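Home | Diary | Workbench | Reading | Contact

Diary > Grippers > February

Tuesday, late

Second full day of comparing hands and I'm still buzzing, so this will be long. I got in before eight with a thermos and the notebook, and Yurani Alvarado was already there, sitting on the floor with the Brabec controller in her lap, trying to get it to talk to the wrist camera. It did, on the fourth go. She'd had the cable in the wrong port and was very cheerful about it.

We're on to cloth this week. Blocks and cups were last week, and any gripper worth having will pick up a block. Cloth is where they start to show some character. It folds away from you, it slides, it bunches up in the fingers and then you can't tell whether you've got one layer or three. I love it. I could watch a gripper fuss with a bag all day (and did, more or less).

The morning went to the Skaden. We ran 41 tries with it before lunch, same fabric, same starting heap as near as we could make it, and I wrote down every one. It closes fast and it holds hard, and when it gets a good bite there's no shaking it off. What it doesn't like is a shallow fold. It comes in flat, pushes the cloth ahead of itself like a snowplough, and closes on air. I counted 14 misses and nearly all of them were that. Yurani thinks we should tip the wrist a bit more on the way down. I think she's right but I want to see it with the old angle first, or we'll never know what we changed.

After lunch, the two-fingered one with all the linkages. I've been looking forward to this since we unpacked it! The fingers open very wide, wider than I'd pictured from the drawings, and you can see all the little pivots working as they swing. The trouble is that they take up a fair bit of the wrist camera's view when they're spread. I'd thought that would drive me mad. By mid-afternoon I'd stopped minding, and I was even using the fingertips to judge distance, the way you use the front corner of a car when you're parking. Must remember to try the camera one notch higher anyway.

It's slower than the Skaden. I won't pretend otherwise. But it came at the folds with a lighter touch and I had the feeling – only a feeling, I haven't added up the columns – that it was getting hold of a single layer more often. Zippers are the next question. Grabbing near a zipper gives you something stiff to pinch, and that ought to help, except the stiff part also springs back. We'll do a proper run on that tomorrow with both hands and the same bag, and I'll colour in the chart so I can read it without my glasses.

Controller notes, for me, because I'll forget:

Brabec box: error 3202 again when the fingers reach full open. Clears on restart. Yurani has seen it on the other one too, so it isn't our wiring.

Gernik box: smoother at low speed, awful menus. Closing force set to 218 on its own scale, whatever that scale is. Leave it there until Thursday's runs are finished – no, until the zipper runs are finished, whenever that turns out to be.

Ask Bundcombe if the softer finger pads are still on the way. Grey ones if there's a choice, they're easier to pick out against pale cloth.

My favourite part of working with the wrist view is how quickly it turns into your own point of view. I caught myself leaning sideways in my chair to see past a fold, as if that would move the arm. Yurani was doing the same thing next to me. We must have looked ridiculous.

Supper was toast. I'm going to add up the columns before bed after all, I can't leave it till morning. 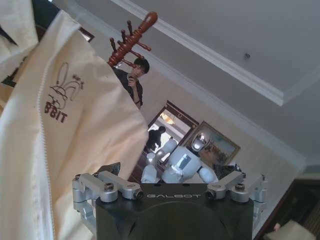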